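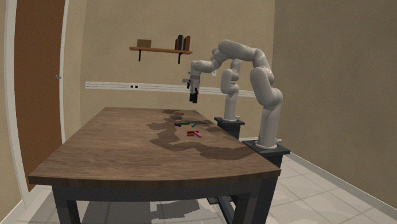
Ticket: Greifer verfehlt die Stäbchen in der Simulation
Projekt: Tindow, Studentenwettbewerb, Team Stallham
Status: in Bearbeitung

Unser Skript soll mit zwei Armen die farbigen Stäbchen vom Tisch nehmen. In 200 Durchläufen hat der Greifer nur 40 Mal richtig gegriffen. Die Fehlermeldung ist immer gleich: "target pose out of tolerance". Neustart und neue Installation von Pramonine haben nichts geändert.

14:20 Wir haben die Kamera am Handgelenk geprüft. Das Bild kommt an, aber die Koordinaten sind um 40 mm verschoben.

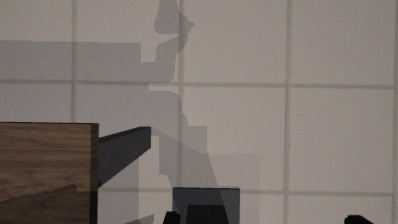
Muss man nach jeder Änderung an der Kamera neu kalibrieren?
Nach jeder Änderung der Montageposition ist es nötig, bei der Belichtung dagegen nicht.

15:05 In der Datei tanner.cfg stand noch der Versatz vom alten Greifer. Wir haben den Wert korrigiert und die Kalibrierung für beide Arme wiederholt. 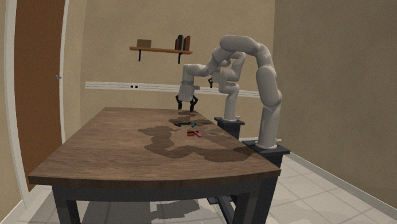

Ansicht der Raumkamera, Greifer geöffnet über dem Tisch

16:30 Der lange Test mit 1.000 Durchläufen ist gestartet. Bitte das Ticket noch offen lassen, bis das Protokoll da ist.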